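Sewing repair mornings to carry on through winter at Skurnatmont hall

The mending mornings at Skurnatmont village hall will carry on until spring after Giltirier, the housing association, agreed to cover the hire of the side room.

It had looked like September would be the last one. Heating costs, mostly, plus the old grant running out.

Quentin Lebrun, who set the sessions up with two neighbours, heard by email just before lunch. "I read it three times. We'd already told people to come and collect their bits and bobs."

The award is £2000. That pays for the room, tea, needles, thread and a service for both machines, one of which has been eating bobbins since the summer. Anything left over goes on a proper iron.

Doors open at 10am as before, finish at noon. No booking. Bring the thing that needs fixing and, if you've got it, matching thread. Children welcome but they need an adult with them, and the pins do get everywhere.

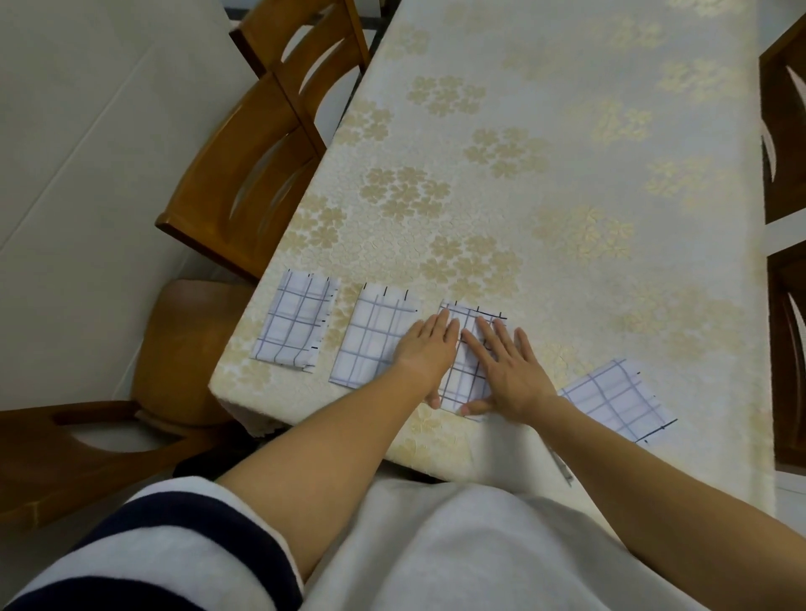

Trousers are still the most common job by a long way. Hems, zips, pockets gone through. After that it's duvet covers and school jumpers. Last month 33 items went home mended, the best total so far, and a further handful were kept back for parts. Coats are harder and may need more than one visit, so don't leave it till the first frost.

The group is also starting a beginners' table for people who have never sewn at all. Threading a needle, sewing on a button, a straight seam by hand. Janeo, the fabric shop on the corner by the chemist, is giving remnants for practice and will knock a bit off thread for anyone who says they're going.

Lebrun said most people who turn up for a repair end up wanting a go themselves. "They watch for ten minutes and then they say, oh, is that all it is. Some of it is, some of it isnt. Zips are a pain whoever you are."

There was some grumbling at the last parish meeting about parking, with cars left across the entrance to Sisay Lane. Anyone driving is asked to use the field behind the hall, gate will be open from half past nine. It gets muddy. Wear boots.

What the sessions can't take: leather, wedding dresses, anything with a lining that has come away completley, and curtains longer than 3 metres as there isn't the floor space. Clothes should be washed first please, this was asked for several times.

More helpers wanted, especially anyone who can service a treadle machine, as 2 have been offered and neither runs. Speak to Lebrun at the hall or leave a note in the box by the kitchen hatch.

The side room is up the ramp, second door. The main hall is the toddler group so do shut the gate behind you.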